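# Two nights at the Koster flat, Urville

September 19, 2019

I booked the upper flat in the Koster building for two nights, mainly to walk the ridge path to Zukolgate and back without driving home in between.

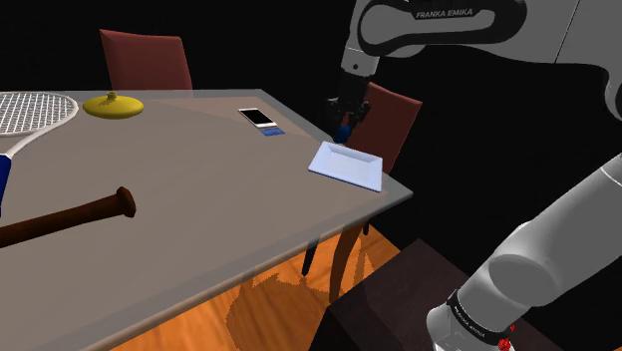
The flat is on the second floor, reached by an outside stair of 28 steps. The treads are steel grating, so anyone with a dog should ask for the lower unit. Parking is one space per flat, behind the building, and the turn in from the lane is tight for anything longer than an estate car.

Keys are in a box by the stair door. The code arrives by text on the morning of arrival, and there is no mobile signal in the lane itself, so write it down before leaving the main road. I didn't, and had to walk back to the bus shelter to get it.

There are two bedrooms, one with a double bed and one with bunks. The double faces the road. Traffic stops by ten in the evening and starts again with the quarry lorries at six. The bunk room is at the back and much quieter, though the upper bunk has little headroom.

Heating is electric, on a timer set by the owners. It can be overridden for two hours at a time with the button under the thermostat – the printed sheet in the kitchen describes an older model and is no help. Hot water comes from a tank and ran to two showers before needing a wait of 40 minutes or so. The kitchen has a two-ring hob, a small oven and a decent set of pans, but no sharp knife. I will bring my own next time.

The walk starts 7 minutes from the door. Follow the lane past the chapel, take the stile on the left and climb beside the wall to the ridge. The path tops out just above 2,000 feet, then drops through the Gunari plantation to Zukolgate. Waymarks are good as far as the trees and poor inside them. At the second fire break, keep right; the left-hand track looks better used but ends at a felling site.

Zukolgate has a shop, a café and a public toilet. The 256 bus runs back to Urville every two hours until early evening, which makes the walk possible one way. I walked both directions and was slower on the return, mostly on account of the mud below the plantation.

Checkout is at ten. Bins go in the shed, glass kept separate. The owners had one January weekend free when I asked, and I have put my name down for it, with the bunk room in mind.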